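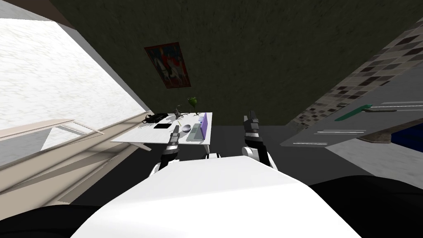
**From:** Murali Lobo
**To:** the strip-makers' list
**Subject:** Re: Lettering the Skusley book (long, sorry)

Dear Murray, and everyone else who is kind enough to read these,

I've been meaning to answer this for days and kept putting it off until I had a proper stretch of time, and now it's ten at night and I have a pot of tea and the house to myself, so you're getting the full version. Those who only want the short version: keep your hand lettering, redo the worst of it, and please don't touch the balloons until you've read the bit about tails.

Murray Lavoie wrote:

> Hello all,
>
> Darnmont have said yes to the Skusley collection, which I'm still not quite used to saying. It's a small run, 400 copies, and it'll be the whole of the strip from the beginning, in order, two strips to a page.
>
> My trouble is the lettering. The early ones were done when I'd no idea what I was doing. Some of it is tiny, some of it slopes downhill, and there's a long stretch where I was using a brush pen for the words for reasons I can't remember. Printed in the newsletter it didn't matter much, as people saw one at a time. Sitting one above the other on a page it looks as if several different people made it and none of them had met.
>
> I can see 3 ways out: leave it all alone and call it charm, reletter the whole lot by hand, or have a font made from my writing and drop it in on the computer. My nephew says the font would be an evening's work. I'm tempted, I must admit. My wrist isn't what it was.
>
> Has anybody done this with their own strips? Would you do it again? I'd also be glad of views on whether I'm allowed to change a punchline while I'm in there. There's one about the harbourmaster that has been annoying me for years.
>
> Murray

First of all, hooray! I know there's been a lot of cheering on the list already, but I want to add mine. I've had Skusley strips taped up over my board for longer than some of the furniture in this room has been here, and the one with the lighthouse keeper's umbrella is still the best silent last panel I know of. I'll be ordering two, one to read and one to keep away from the bath.

Now, fonts. I have done precisely what your nephew suggests, and I'd like to tell you how it went, because it wasn't a disaster and I don't want to make it sound like one. When I put together the Vekov strips a few years back I filled in the sheet with all the letters in little boxes, capitals and numbers and the punctuation, and scanned it, and by supper I had a font that looked like me. I was thrilled. I typed out my own name in it over and over like a schoolboy. Then I spent the next month dropping it into the strips, and the more of it I did the less I liked them, and it took me an age to put my finger on why.

Part of it is the obvious thing, that every E is the same E. You can get round that by making a few versions of each letter and having them take turns (there's a way of doing it automatically, and your nephew will know it if mine does). I did that and it helped a good deal. But what I'd really lost was the way my words used to squash up when a character was in a hurry, or get a bit of air round them when somebody was being pompous. I'd never noticed myself doing it. My Colonel always spoke in slightly wider letters than anyone else in the strip, and I only found out when I took it away from him and he stopped being funny. I had a reader write in to ask if I'd changed his dialogue. I hadn't altered a word.

So I went back and did the Colonel by hand and left everyone else in the font, which was a daft compromise, and you can see the join on nearly every page if you know to look. I'm fond of that book but I wouldn't do it the same way again.

Your lot don't have a Colonel, but they do have Mrs Skusley, and I'd be very sorry to see her shouting in tidy letters. When she shouts up the stairs in the early ones the words get bigger as they go, and the last one is usually leaning on the panel border. I don't believe a font will do that without so much fiddling that you'd have been quicker with a pen.

On the other hand, your wrist. I do take that seriously, and I'm not going to sit here with my perfectly good wrist telling you to reletter the whole run. So what I'd suggest is a sort of sorting job before you do anything else. Print the lot out small, smaller than they'll be in the book, and go through with a coloured pencil. Put a mark only on the ones where you stumble over a word. Don't mark the ugly ones. Ugly is fine! A reader forgives ugly by the second page and is fond of it by the fifth. It's the ones where you have to go back and read a balloon again that will hurt, as by then the joke's gone cold. My guess is that the pile will be far smaller than you're dreading, and the brush pen stretch may well come through it untouched. I liked the brush pen, for what it's worth. It looked like somebody lettering on a boat.

When you come to redo the marked ones, do them on separate sheets and leave your originals be. I use layout paper over the top of a print, with the guidelines ruled in blue underneath so I can see them through, and I letter a size and a half bigger than it'll appear. Then it's scanned and dropped into place. If you make a mess of a word you only have to do that word again. A morning at a time, with the radio on, and stop when the wrist says so. D'Souza's still do the layout paper in the big pads, by the way, although they've moved it to the back of the shop by the picture framing, and you do have to ask. They were out of the smaller nibs when I was in but expected more in August.

**Tails.** I said I'd come to these. If you make the lettering bigger you'll have to make the balloons bigger, and once the balloons grow the tails end up in the wrong place, and I can't tell you how many nice strips I've seen spoiled by a tail that points at somebody's hat or at the teapot. Point it at the mouth, stop it well short, and give it a bit of a bend. In a three-panel strip you've got so little room that people do all sorts of desperate things with the tails in the middle panel. I've done most of them. If two tails have to cross, it's nearly always a sign that the people are standing the wrong way round, and I'm afraid no lettering will rescue that. In a new strip I'd swap them over. In an old one I'd let it go, and hope.

While I'm on the middle panel, do have a look at how many words you've got in it. I went through mine and found that whenever I was worried about a joke I'd stuffed the middle with explanation. I'd have somebody say where they were and why they'd come and what they thought of it. Taking out even a short sentence there did more good than any amount of neat lettering, and it gave me room for letters of a decent size, so I didn't have to stretch the balloon after all.

And that gets me to your last question, about changing the punchline. I think you're allowed to do whatever you like to your own harbourmaster. I know there are people here who feel strongly the other way, that a collection is a record and ought to be left as it was, and I do see that, particularly for something old and well loved. But it's your strip and you're still drawing it. My own rule, and I've only had to use it a couple of times, is that I'll change a line if I knew it was wrong on the night I sent it in. If I've only come to dislike it since then, I leave it. Tastes go in and out, and I've disliked things for years and then come round to them quite happily. With the harbourmaster I rather suspect you knew on the night. I always thought he should have said nothing and gone on eating.

If you do change it, you could tuck the old version in at the back with a line or two about it. People love that sort of thing. Darnmont might grumble about the extra page, though they were very decent with me about a late dedication, and a run that size isn't so tightly planned that they can't find you a bit of room. Ask them early, before the pages are numbered. I asked late and had to send biscuits.

One small practical matter while I remember it. Before you send anything off, ask for a proof of your *smallest* lettering on the real paper, and not the cover, which is what they'll offer you. The inside stock they used for mine was quite soft and it drank the ink a little, so that all my small a's and e's filled in and looked like a row of currants. We caught it and I thickened nothing and simply made the letters a touch more open, and it came right. If you're keeping the tiny early ones as they are, that's where it'll show.

Do let us know how the sorting goes, and if you'd like another pair of eyes on the pile, post me the prints and I'll go through them with my own pencil in a different colour. I'd enjoy it very much. It'd get me out of ruling borders, which I've been avoiding all week.

The tea's gone cold and there's a cat asking to be let out, so I'll stop.

All the very best, and well done again,

Murali

PS. Is the strip with the upside-down rowing boat going in? It never came round with my newsletter, and I've only ever had it described to me over the telephone.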